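Courts & Crime | Features

Print this story | E-mail this story

The Night Shift at the Belach County Courthouse 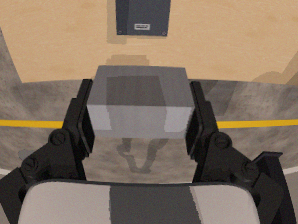
6 min read

I had been sitting in the back row of Courtroom 2 for most of an evening before I figured out that the man I'd taken for a defendant was the public defender. In my defense, he was wearing a parka. The heat goes down to its overnight setting at six, and night arraignments in Belach start at seven, so everybody who works them dresses like they're waiting for a bus.

I'd come because of a parking ticket. Well, a warrant that grew out of a parking ticket -- I'd moved, the notices went to my old place on Trarnell Avenue, and one cold morning in February a very polite deputy let me know that I was technically wanted. I paid up at the clerk's window and could have gone home. But the doors to the courtroom were open and I'm nosy, so I went in and sat down. Then I went back the next week, and the week after that, with a notebook.

If you've never watched arraignments, forget everything you've seen on television. There's no jury and hardly anyone makes a speech. A name gets called, a person stands up, the charge is read, a lawyer who met that person in the hallway says a few quick words, and the judge decides whether they go home or back through the side door. The first one I timed took less time than ordering a sandwich.

The list on my second night ran to 19 names. Shoplifting, a suspended license, two guys who had fought each other over a snowblower and were made to stand at opposite ends of the table (they were neighbors, and they were both going to have to ride home to the same street). A woman who had bounced a check to a tire shop three years ago and had clearly forgotten the tire shop existed. And then, in the middle of all that, a burglary case with a victim sitting right behind me, breathing hard through her nose the whole time.

She told me afterward that she'd wanted to see his face. She had, and she wasn't sure it had helped. She asked me not to use her name, so I won't, but I've thought about her more than I've thought about anyone else I met there.

The public defender in the parka is named Rongrong Ren? No -- let me fix that before I get a phone call. Rongrong Ren is the prosecutor. She's been doing nights for eight years and carries her files in a wheeled cooler with a busted handle, and she let me buy her a vending machine coffee on the condition that I didn't ask about open cases. What she wanted to talk about was bail.

"People think I'm up there asking for the moon," she said. "Most nights I'm asking for a phone number that works."

Missed court dates are the thing she comes back to. Somebody gets charged with something small, the reminder letter goes astray, they don't show, and now there's a warrant and a second charge and maybe a night in the county lockup out on Pennington Road. I told her that sounded familiar. She asked what I'd been in for, and I said parking, and she laughed so hard she had to put the coffee down.

The county did try something last year. It's a text message system called Godo that pings you before your hearing, with the time and the room. The clerks like it. The defense lawyers like it too, with the complaint that plenty of their clients change phones the way I change socks. When I asked Halima Amadi, the night clerk, if it was working, she pointed at the stack of warrant forms on her desk and said it was shorter than it used to be. I asked how much shorter. She held her hand a few inches above the pile, and that was all the data I got out of her.

Amadi is the person who really runs the room, as far as I can tell. She calls the names, and she gets them right, which you'd be amazed how much people notice. One kid, barely old enough to be charged as an adult, had a last name with a lot of consonants in it and you could see him bracing for it. She said it perfectly. His shoulders came down a good inch. He still had to stand there and hear the charge, of course, and his mother still cried, but he answered the judge in a full voice.

The fine on his case was $100, if you're wondering, plus court costs. His mom asked whether she could pay in two parts and the judge said yes before she'd finished the question.

My last night there, the list was short and we were done before nine. The burglary defendant was back with a new lawyer and got a date for his next hearing. The woman who'd sat behind me wasn't there. Ren packed up the cooler, Amadi switched off the microphones, and the deputy at the door asked if I was waiting on somebody. I said no, just watching. He told me to drive safe and, while I was at it, to check my meter.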